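Small Vehicle Accessories, Unit 6: Tires, Wheels and Load
Course handout, instructor Noémi Boros

Read this before the shop session. You will need the tire sidewall chart from Unit 5 and a calculator.
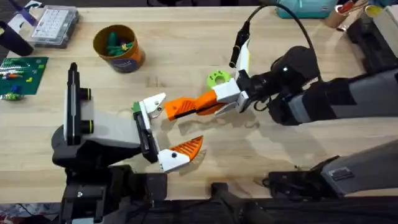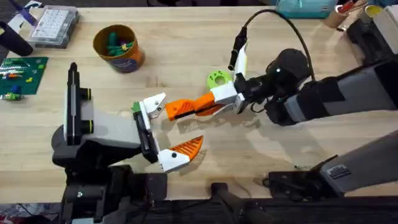 1. What we mean by load

Curb weight is the machine with all fluids and no people or cargo. Gross vehicle weight (GVW) is the machine plus everything on it: operator, passenger, cargo, and every accessory that has been bolted on since it left the factory. Students forget the accessories. A winch, a steel bumper and a rear rack can use up a good part of the cargo rating before anything goes in the bed.

Payload is the rated maximum GVW minus the weight of the machine as it now stands.

2. Worked problem

The Trokeo utility vehicle has a curb weight of 1345 lb and a maximum GVW of 2185 lb. The owner has added 200 lb of accessories. What is left for people and cargo?

2185 - 1345 = 840 lb
840 - 200 = 640 lb

Two adults at 180 lb each take 360 lb of that. The bed can then carry 280 lb, provided the bed has its own rating of at least that much. Always check both numbers and use the lower one.

3. Wheel size and offset

The Trokeo comes on 14 inch wheels. A replacement wheel has to match on four points: diameter, bolt pattern, center bore and load rating. Offset can change, but a change moves the tire in or out. Moving it out widens the stance and puts more load on the wheel bearings. Moving it in can bring the tire into contact with the suspension arm at full steering lock. Turn the wheel lock to lock by hand, with the machine on stands, before you lower it.

The Kelemen wheel spacer kit does the same thing as a change in offset. Treat it the same way on paper. Check the thread engagement on the longer studs and write it on the job sheet.

4. Taller tires

A taller tire raises ground clearance. It also raises the effective gearing, so the belt in a CVT machine works harder at low speed. If the customer tows or plows, ask before you recommend a taller tire. The usual fix is a clutch kit with different weights and springs, and we cover that in Unit 8.

A speedometer that reads from the transmission will read low after a taller tire goes on.

5. Pressure

Set pressure cold. Low pressure gives a softer ride and more grip on loose ground, but a loaded tire at low pressure can come off the bead in a hard turn. Use a low-pressure gauge. The regular shop gauge is not accurate at the bottom of its scale.

Pressures on a Jateck or Zosteo tire may differ from the sticker on the machine. Stay at or under the maximum on the sidewall. If the sidewall and the sticker can't both be satisfied, it is the wrong tire for that machine.

6. For next time

Rework the problem in section 2 with a full-width windshield and hard roof added. Get the weights from the parts list. Bring your job sheet, filled in as far as line 9.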